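This site uses cookies to improve your experience. Accept | Manage settings

Destasska Housewares - Customer Support
Ticket: handle of fruit basket is becoming loose
Posted 30/05/2021 by Bassi

Hello, I bought from your Brurnbridge shop a round wicker basket with the tall handle, in December. We keep it on the table for fruit. The handle has started to move at the base, and when I lift the basket with more than 1000 grams inside, it leans to the back and I can hear the strands creak.

What I have tried until now:

1. Emptied the basket and looked at the base of the handle on both sides. The cane is not broken, but on the right it has come up a few millimetres from the rim.

2. Pushed it back down and put red tape at the right, near the rim. I have also wrapped the handle in white material along the sides, so it does not scratch the hand. The tape held for two days, then the movement was the same.

3. Put it on the table again with only four fruits and did not lift it, to see if the handle leans by itself. It does. 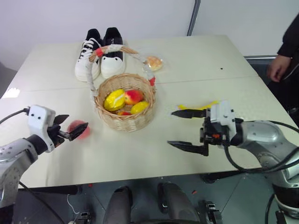

4. Weighed a full load on the kitchen scale, some 3000 grams. Your label says nothing about a maximum weight - is there one?

My questions: can the handle be fixed with glue, or must it be woven again? And is the colour of the cane still available, if you must replace it?

Reply from Destasska Support, Kinham workshop

Thank you for the clear notes. Please don't use glue, it makes the cane brittle and we can't re-weave over it. Take the tape off slowly, and carry the basket from underneath for now. For this size we advise no more than 2 kilos when lifting by the handle. The light tan is still in stock. Bring it to the Brurnbridge counter with your receipt and we will send it to Kinham for a new binding.

Update from Bassi: Receipt found. I will bring it to the counter. Ticket can stay open until I have the basket back.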